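Kitchen Gadget Tips: Living With a Countertop Arm

I've had the Wostivness arm kit from Clomgate on trial, and since it costs $399 before you buy a single clamp, a few tips seem only fair.

Clamp it down properly. The manual allows 13 minutes for this. The manual was written by an optimist.

Teach it on toy food first. A plastic pumpkin has never stained a ceiling, and you can drop a plastic potato all afternoon without having to eat it afterward. Start with one item and move it from the same spot every time until you're bored.

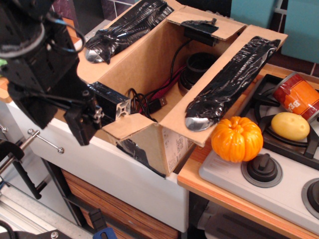
Keep spare cables out of the arm's reach and put a scrap of tape on each one with its name. You will not remember which is which in November.

Don't pay for the Stenditz add-on gripper yet. It's another $531, and the stock one handles light things well enough. Eggs are not light things. Eggs are a separate budget.

Wipe the fingers with a barely damp cloth, power off. Dish soap left mine slick for two days.

Updated 31 October 2023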